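The Long Table at Grellgate

By Maxine Sutcliffe

It was the smell of the place that brought me back, if I'm being truthful. Floor polish, damp coats, orange squash and the faint scorched note of an urn that has been on since half past nine. I hadn't set foot in a village hall for years, not since the children were small, and then one wet morning I ducked into the one at Grellgate to get out of the rain and found myself, ten minutes later, holding a slice of parkin and being told that I was sitting in somebody's chair.

I moved, of course. You do. But I kept coming back, and over the months that followed I started visiting other halls too, up and down the valley, with a notebook in my bag and a vague plan to write about them. What I wanted to know was why people who have perfectly good kitchens of their own will put on a coat and walk up a hill to drink tea that is, by any fair measure, a bit stewed.

Grellgate's hall went up on a patch of sloping ground that no farmer wanted, and you can still feel the slope if you set a marble down near the stage. It has a green tin roof, which makes a tremendous noise in a downpour, and a set of curtains so heavy that they have to be drawn by two people walking in step. The lunch club meets there every week and has done since before most of its members were old enough to need it. On a good day there are 94 dinners to get out, all of them cooked on one range and carried through a door that swings the wrong way.

Thabiso Kekana runs the kitchen. He came to the valley to work in a hotel, stayed when the hotel closed, and now makes what I firmly believe to be the best cheese and onion pie in the north of England. The secret, he told me, is to cook the onions until you are bored of them and then give them the same again. He also puts in a spoonful of mustard, and he was rather cross with me when I said I'd be mentioning it. (Sorry, Thabiso.)

The pudding is always something with custard. There was an attempt one August to bring in fruit salad, the weather being what it was, and I gather it was eaten politely and never spoken of again.

What struck me, going from hall to hall, was how much of the talk is about nothing very much, and how good that is for you. I have sat through whole afternoons on the subject of hedges. I know far more than I did about the bus that used to go to Vorar Bridge, and the driver who would wait at the bottom of the lane if he saw your kitchen light on. Nobuhle Du Plessis, who has the seat by the radiator and will have it, I should think, until the roof comes in, taught maths for most of her life and likes to be asked a hard sum with her coffee. She misses being useful in that particular way, she said. I gave her the seating plan for the harvest supper and she had it done before her cup was empty.

It isn't all pie and sums. Halls are draughty and dear to heat, and Grellgate needs £3000 for its gutters before the worst of the winter. They have raised about 8 hundred so far, mostly from a plant sale and a very long quiz. Kgomotso Makhubela, who wrote the quiz, admits that the round on reservoirs may have been a mistake, though I noticed she was already working on another. 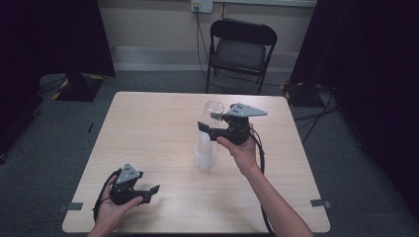 GRELLGATE, 28 October 2019

The clocks went back at the weekend and everyone has turned up an hour early, or says they have. The lane is thick with leaves and I left the car at the bottom and walked, which took longer than it ought to have done, as I met I-hsuan Fu coming the other way with her dog and we had to go through the whole business of her new boiler.

She moved here from the city to be nearer her daughter, and for the first few months, she told me, she knew the postman and the dog. Then she came to a lunch, meaning to stay for the soup. Now she does the flowers, and on Mondays she leads the singing after the plates are cleared — old songs, mostly, with the odd one in Mandarin that the back row have learned by ear and sing with great feeling and, she says, no meaning whatsoever.

I stayed for all of it today. The rain came on during the second verse of something and drummed so hard on the tin that we had to stop and wait, and people poured more tea and went back to the hedges. By the time I put my coat on it was getting dark, and Thabiso was at the door with a piece of pie wrapped in foil for my supper, which I ate in the car before I'd reached the main road.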